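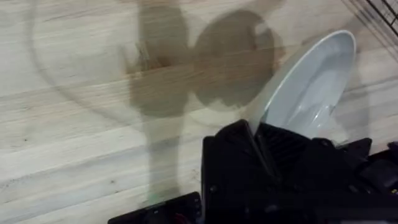

Jeris Opens Its Second Wood Flooring Showroom in Rurnov

RURNOV, June — Jeris, a family producer of wooden floors, announces the opening of its new showroom in Rurnov. It is the second showroom of the company, after the one which works beside the factory in Ikmont.

The new place has 171 floor samples on display, from very pale boards to almost black ones. Visitors can walk on the larger samples without shoes and borrow up to 5 small ones to take home. The company recommends to look at them in the morning and again in the evening, as the color of wood changes much with the light.

Together with the opening, Jeris presents the Górecki collection. It includes long planks in light tones, with a matte oil finish. The planks can be laid over floor heating, and they can be sanded 2 times during their life.

"Many customers from Rurnov were driving to Ikmont only to touch one board," the company states. "We are glad that now the way is shorter for them."

Last year Jeris delivered floors to 1,847 homes — the best result in its history.

The showroom is open from 10 a.m. to 6 p.m. Measuring at the customer's home is free within the town and can be ordered at the desk.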